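Teaching a gripper by hand -- no robot needed

Saturday, July 10, 2021

The trick at Kurkholm is that the robot isn't in the room. Not for the teaching part anyway.

Someone holds the gripper tool instead, walks it up to a table, does the job, does it again. The camera on the tool records the lot. 800 goes so far, all of them small tidying jobs. Then a programme called Rellico learns from the recordings and tries the same thing on a proper arm.

Cheap, quick, bit hard on the wrist. 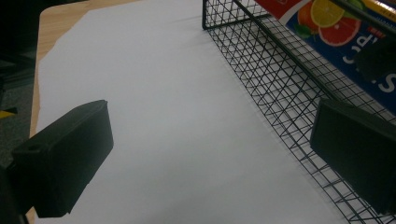
Gripper's-eye view: black fingers, a wire mesh basket and a box with citrus fruit on it.

Mesh is a pain. The camera sees the basket and also whatever is behind it, and early versions of Rellico got muddled about where the side was. So back in February the team recorded 200 extra goes with baskets only -- slow ones, from awkward angles.

It helped. In the last test the arm had 100 tries at lifting a box out and missed 13. Most misses were the same miss, a finger catching the rim on the way down.

Jendent, who make the fingers, want to try a thinner pair. The team isnt sure. Thin ones bend, and then all the old recordings are slightly wrong.

Next up is moving the table to a diferent room, with worse light. Recording starts again in a fortnight.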